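September
by Ronja Forsberg

I have been trying to go to bed earlier for most of my adult life, and this is the first month it's kind of working, so of course I'm going to write about it before it stops.

What started it was a puzzle. My friend Ilgın Baysal left a 1,000-piece harbor scene at my place and I did the sky at night, every night, until I was sorting blue from slightly different blue at one in the morning with work the next day. I finished it (862 of those pieces were sky, I swear) and felt terrible for a week.

So now I have rules! Phone goes on the kitchen shelf at ten. No news. No "quick look" at the bank app, which has never once made me sleepy. I read a paper book, and it has to be a dull one. Right now it's a history of the Pratesby canal that I picked up at the library sale, and I get through two pages, maybe three if there's a lock collapsing.

The other rule is no snacking in bed. This is the hard one. I grew up in a house where crackers under the covers was just how you read a book, and my mother still does it.
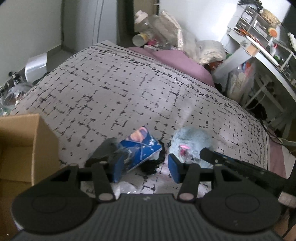
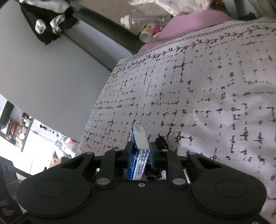 Blue packets on bedsheets, my lifelong weakness.

Ilgın says the whole thing is about light. She took the bulbs out of her bedroom lamp and put in one of those dim orange ones, and now she's out cold by half past nine like somebody's grandfather. I tried it and walked into the dresser. Twice. I've gone back to the regular bulb but I put the lamp on the floor, and that seems to do the job without the bruises.

What I haven't solved is Sunday. Every other night I'm fine, but on Sunday I lie there and write emails in my head to people I haven't worked with in years. I've tried a bath, I've tried tea, I've tried counting backward from 100, and I get to one and just feel like I've finished a chore. If you have something that works on a Sunday, please leave it in the comments, and if it's magnesium, I've already bought the magnesium.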